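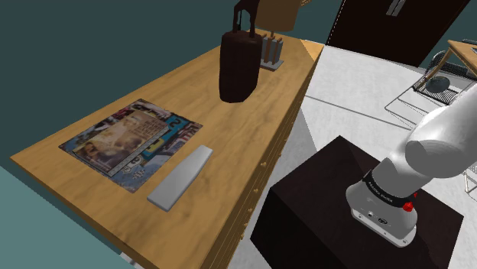
My month of going to bed at the same time

Home | About | Recipes | Sleep & Rest | Contact

Oct 20, 2023

So back in June I moaned on here about waking up at stupid o'clock, and a lot of you wrote in with ideas (thank you!). The one that stuck came from Yuzhen Deng, who I used to swim with in Stiresbridge. She told me to forget the teas and the sprays and just pick a bedtime. Same one every night, weekends too. I picked 10:30 and felt about ninety years old.

The first week was awful. I lay there listening to next door's telly and composing emails in my head. Second week, a bit better, mostly as I'd stopped having coffee after lunch – that was my own idea and I'm quite proud of it. By the third I was yawning on the couch by ten and my partner was laughing at me.

I've slipped up 5 times. Two were birthdays, one was a very good book (Nataša Đorđević lent it to me and she can take the blame), and the others were me on my phone looking at curtains in a colour I'll never buy.

I still wake up some nights, but I don't reach for the clock any more, and I usually drift off again. Mornings are easier too. I walked the whole way to Trokinville market before breakfast last weekend, hills and all!

Next I want to try keeping the phone out of the bedroom. If you've managed it, what do you use for an alarm?

14 comments | 5 shares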